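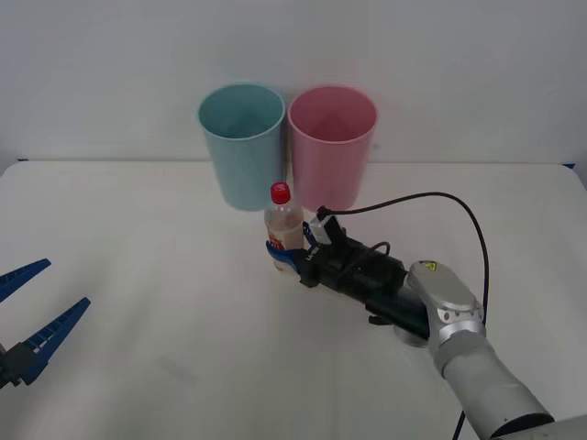

Voter registration in Ostura: where we have got to

Home | News | Elections | Your ward | Get involved

Reading time: 2 minutes

Dear friends and neighbours,

I promised in the last newsletter that I would write again once the ward boundary changes had gone through, and I'm sorry it has taken me until now (the phone has hardly stopped, and I do like to ring people back properly!). The new map was agreed by the full council on Thu 10 October, by a majority of 2, after an evening that went on a good deal longer than any of us had packed sandwiches for.

The short version is that 1,144 registered voters in Ostura have been moved from one ward to another. Most of them live in the streets between Gebru Road and the old railway line, and they will now vote in Grekon ward instead of Gina ward. If you are one of them you should get a letter from the elections office before Christmas. Please do open it, even though it comes in the same dull envelope as the council tax, and please check that every name at your address is there and spelt the way it ought to be.

I know feelings ran high over this. The consultation brought in 493 written replies, and I read every one of them over a fortnight of evenings. A great many of you said that the railway line is a silly place to draw a boundary, as people on both sides use the same school and the same surgery, and I agreed with you and voted that way. Naledi Modise, who spoke for the other side, made her case fairly and we had a perfectly friendly chat on the steps afterwards. She thinks the new wards will be more even in size, and on the plain numbers she is right. We shall just have to see how it feels when there is a pothole to be argued over.

What I would love now is some help with the doors. When we went out along Gebru Road last month we found 74 homes where somebody of voting age wasn't on the register at all, mostly young people who had turned eighteen since the last form came round, and one lovely couple who had moved in three years ago and thought it was all done for them. It takes five minutes online, or I can bring you a paper form if you would sooner have that.

We will be going out again on Saturday mornings in January, meeting outside the library at ten. Come for an hour or come for the whole morning, and bring gloves, as those letterboxes are murder on the fingers. If walking is difficult there are always envelopes to be stuffed at my kitchen table, and the kettle will be on.

With warm wishes to you all,
Zinhle Baloyi
Councillor, Gina ward

Contact your councillor | Privacy | © Ostura Ward News | Back to top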